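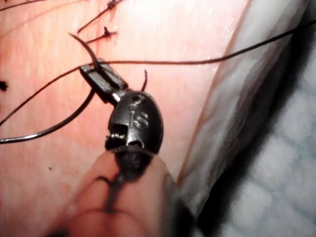 # Contra el nudo bonito: cómo se debería evaluar la práctica de sutura en almohadilla

La práctica de sutura sobre almohadilla de tejido simulado tiene un problema de medición. Se evalúa el resultado visible, es decir, el aspecto del punto terminado, y se deja fuera casi todo lo que determina si ese punto habría servido en un paciente. Sostengo que el orden debería invertirse: primero la conducción de la aguja, después la gestión del hilo y solo al final el nudo.

## La aguja se evalúa antes de entrar

Una aguja curva tiene un único recorrido correcto, que es el de su propia curva. Cualquier desviación se paga en tracción lateral sobre el borde de la herida. En piel real esa tracción desgarra; en silicona apenas deja marca, y por eso el alumno no la percibe.

De ahí que el momento más informativo del ejercicio sea el anterior a la punción, con la aguja ya sujeta entre las mandíbulas y la punta todavía sobre la superficie. En ese instante se decide casi todo: a qué distancia del extremo posterior se ha tomado la aguja, qué ángulo forma con las mandíbulas y a qué separación del punto previo va a entrar. Un evaluador con criterio puede anticipar la calidad del paso antes de que ocurra. Las hojas de calificación que conozco no reservan ni una casilla para ello.

El formulario Premura, que usamos en el taller de Skirkville durante dos cursos, dedicaba nueve de sus doce apartados al nudo y a la simetría de la línea. Los otros tres se referían al tiempo, al orden de la mesa y a la «actitud general». Aprobaban alumnos que tomaban la aguja por la punta.

## El hilo sobrante también es técnica

El segundo asunto es el hilo. Con los primeros puntos ya anudados queda bastante material por delante del instrumento y por detrás, y ese material tiene que estar en alguna parte. Un hilo largo y negro que cruza la almohadilla de lado a lado, más un bucle amplio en la zona de trabajo, es la situación habitual en una sesión de prácticas. No constituye un error por sí mismo. Lo es pasar la aguja sin saber qué tramo va a correr y cuál va a quedar atrapado.

Dela Appiah, con quien he discutido esto muchas veces, opina lo contrario: que en las primeras sesiones conviene cortar el hilo corto y retirar el problema. Entiendo el argumento. Un principiante tiene una capacidad de atención limitada y el enredo la consume entera. Pero el hilo corto enseña un gesto que después hay que desaprender, con tirones breves y la muñeca alta, y el coste aparece al pasar a la sutura continua.

Prefiero el hilo de longitud normal desde la primera sesión, con menos puntos por ejercicio. Una almohadilla con 5 puntos bien conducidos informa más que una línea completa hecha a la carrera.

## El nudo, en su sitio

Nada de esto significa que el nudo sea irrelevante. Debe quedar plano, apoyado a un lado de la incisión y con la tensión justa para aproximar los bordes. Los cabos han de recortarse con un criterio constante, y cuando salen en varias direcciones y con longitudes distintas cabe hacer la observación. Es, sin embargo, una observación menor, y se corrige en una tarde. La toma de la aguja tarda meses.

El formulario Jadoon, más reciente, puntúa el corte de los cabos con el mismo peso que la entrada perpendicular. Me parece indefendible.

## Volumen y criterio

Queda la cuestión de la cantidad. En el taller se registraron 1.480 puntos evaluados en el primer curso y 1.672 en el segundo, y la tentación fue presentar el aumento como mejora. El dato solo indica que se cosió más. Se habla también de un umbral de más de 1.000 repeticiones para considerar adquirido el gesto — cifra que circula por los talleres sin que haya encontrado su origen — y que, aplicada a un gesto defectuoso, lo único que garantiza es su consolidación.

La hoja que propongo para el curso de abril, y que en Asow han aceptado revisar, tiene la mitad de los puntos asignados a la toma y al ángulo de entrada, un tercio al control del hilo y el resto al nudo y los cabos. El tiempo se anota, pero no puntúa. La simetría de la línea desaparece como apartado propio, ya que depende de la separación elegida antes de cada punción y se califica allí.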